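Skip to content
Search this site
Enter keywords Go

Lerier Geological Survey Office
Public education thread, March

1/ Over the coming posts, this office will outline the geology of the Lollcombe Gorge, with particular attention to the unconformity exposed along its eastern wall. The thread accompanies the revised trail guide, prepared under the direction of Shabani Nzioka.

2/ The gorge is 9 miles long. The river has cut through three main rock units. From the bottom up, these are the Kaneko Schist, the Lollcombe Sandstone and the Kikia Limestone. All three can be reached from the public trail, although the schist is best viewed at low water.

3/ The Kaneko Schist began as mud on a sea floor. It was later buried, heated and squeezed until new minerals grew in it. The silvery sheen on broken surfaces comes from mica. Readers will notice that the layers stand nearly on end, and that many are folded back on themselves.

4/ The Lollcombe Sandstone lies almost flat across the worn edges of the schist. The surface between them is an angular unconformity. It records a long period when the older rock was tilted, raised and worn down before any sand was laid over it. No rock from that interval is preserved in the gorge.

5/ At the base of the sandstone is a bed of pebbles, most of them quartz. Quartz resists wear better than schist, and for that reason it makes up nearly all of the coarse material. The pebble bed is thickest at the lower footbridge and thins out to nothing upstream.

6/ Sloping layers within the sandstone, known as cross-bedding, show the direction in which the currents flowed. Gunther Petersen measured these at 30 stations on both sides of the river. The results point to streams draining toward the southwest, which agrees with earlier mapping at Kikia.
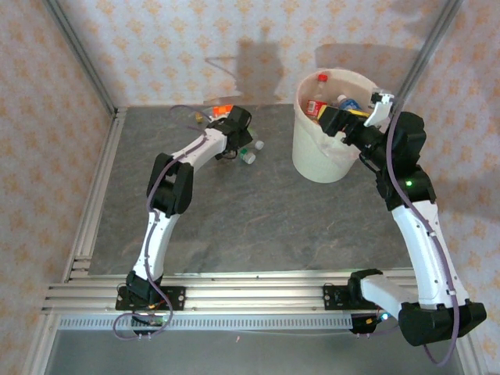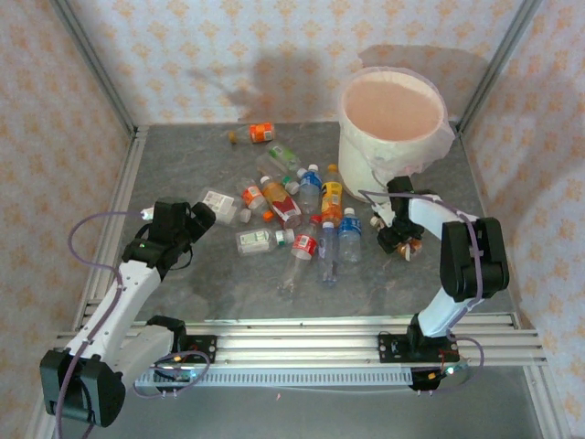
7/ The Kikia Limestone forms the pale cliffs at the rim. At the Lerier overlook it is 220 feet thick. It holds crinoid stems, lamp shells and, in a few beds, small horn corals. These animals lived in clear, shallow sea water, well away from any large supply of mud.

8/ The change from sandstone to limestone is gradual. Visitors climbing the switchbacks will first see thin gray shale between the sandstone beds, then limy shale, then solid limestone. Taken together, the sequence records a sea moving slowly inland over a low coast.

9/ A fault crosses the gorge near the old quarry road. The rocks on the north side have dropped relative to those on the south, so the base of the limestone appears lower on the far bank. The fault zone is marked by crushed rock and a line of small springs.

We use cookies to improve your experience on this site. Accept Manage preferences

10/ A correction to the previous edition of the guide: the dark band at Stop 3 was described as a lava flow. Further study shows it to be a sill, meaning that the molten rock was forced between existing layers. The sandstone is baked along both its upper and lower edges. A flow would have baked only the rock beneath it.

11/ Collecting of rocks, minerals and fossils is not permitted within the gorge. Loose pieces on the trail may be picked up for study and should be returned to the same spot. School groups wishing to carry out measurements must apply to this office in advance.

12/ The limestone cliffs shed blocks after heavy rain and during the spring thaw. Visitors should not stop beneath the rim between the overlook and the quarry road. The lower trail is closed whenever the river covers the marker stone at the footbridge.

13/ The revised guide, with the new cross section and the corrected entry for Stop 3, may be consulted at the Lollcombe trailhead office. Questions about the mapping should be addressed to Gunther Petersen, and requests for school visits to Shabani Nzioka.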